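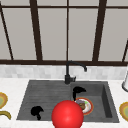
Whitlock, March 24, 2018

When did the Hanseatic League really end?

posted by Stanevus

Trying to sort this out for a local history night in April and my books disagree. One says the League was finished after the last general diet in Lübeck in 1669. Another has it limping on into the 1800s. A third doesn't give an end at all, just says "declined". Which do I put on the handout? Also was there ever a founding date, I've got a blank there too. Only have 2 pages to fill so short is fine.

Urnik

1669 is the usual one. Last time the diet met, hardly any towns bothered to send anybody. Go with that.

Vondedeck

Depends what you mean by end. No treaty winding it up, no vote, so you won't find a proper date. Same at the other end, no founding charter either. Merchants from German towns were trading together abroad well before the towns themselves started meeting. First general diet is normally given as 1356, so if you need something for the blank use that and say "first general diet", not "founded".

For the finish, 1669 is the last diet. But Lübeck, Hamburg and Bremen had already been looking after the leftover business between them for decades and they kept on with it after. The 3 of them still owned the Steelyard in London and didnt sell it until the 1850s. Antwerp property went in the 1860s. Thats where your "1800s" book is coming from I'd guess. So both books are right, sort of.

I'd write: last diet 1669, last shared property sold 1860s. Fits on one line.

The old trade routes page on here has a bit on the Bergen kontor too, over 900 words, worth a read if you have room. Bergen went its own way, local merchants gradually took the place over in the 1700s.

Stanevus

Thanks both. Using the one line version. Will look up Bergen tonight, had no idea it went on that late. And yes the blank now says first general diet, 1356.

Urnik

Fair enough, forgot about the Steelyard. Wasn't it burned in the Great Fire though?

Vondedeck

Yes, 1666, then rebuilt. The site is under Cannon Street station now.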